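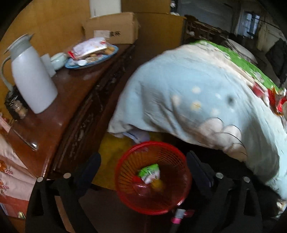 Hollelgate, Fri 28 November

Bonolo opens its second-hand furniture hall in Hollelgate, and I'm over the moon!

Well, we've done it. After months of sanding, waxing and a fair bit of swearing at stuck drawers, I can finally say the Bonolo furniture hall opens tomorrow at the old Skirnorberg dairy, with 235 pieces on the floor (desks, dressers, wardrobes, and one very large sideboard I half hope stays put). Prices start at £10 and go up to £400, and we deliver free inside Hollelgate.

Our repair evenings start in February, run with our friends at Kan, who teach joinery and know far more about veneer than I do. Sanding old varnish is dusty work, so bring something to cover your nose and mouth. A light blue disposable mask with white ear loops, like this one folded up small, is fine for a quick rub-down by hand, but for the power sanders we'll hand out proper dust masks at the door.

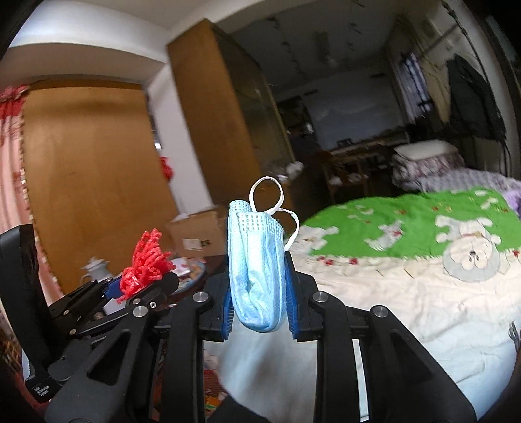
Places on the repair evenings are free but you do need to book, either at the till or by ringing the shop on extension 2178. Do come and say hello!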